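2020-07-26

**Career fairs should publish their placement numbers**

Most graduate career fairs report attendance and stop there. The Drolham fair listed 800 visitors last year and called the event a success. Attendance measures advertising. It says little about hiring, and students who pay for travel and lose a day of classes should have a better figure to go on.

The figure I would ask for is interviews held within 60 days, divided by registered students. Darlow College tried a version of this. Of 600 registrants, 151 had a first interview and 59 received a written offer. Those counts came from a two-question email survey, so they are probably low. They still let a student compare one fair with another.
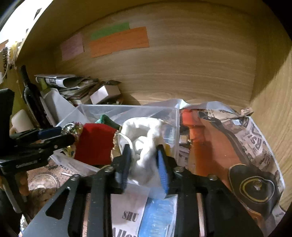 Employers object that offers depend on budgets, visa rules and timing. That is true of any hiring measure, and a short note beside the number can cover it. Ruwan Ekanayake, who runs employer relations at Jayasinghe, argues that small firms would look bad next to large ones. Reporting by fair instead of by firm removes most of that problem.

The cost is low. Registration lists already exist, and one follow-up message takes an afternoon to set up. Plasesska opens sign-ups for its next fair in September. Its organizers could add a consent box to the form now and publish results by the end of the winter term.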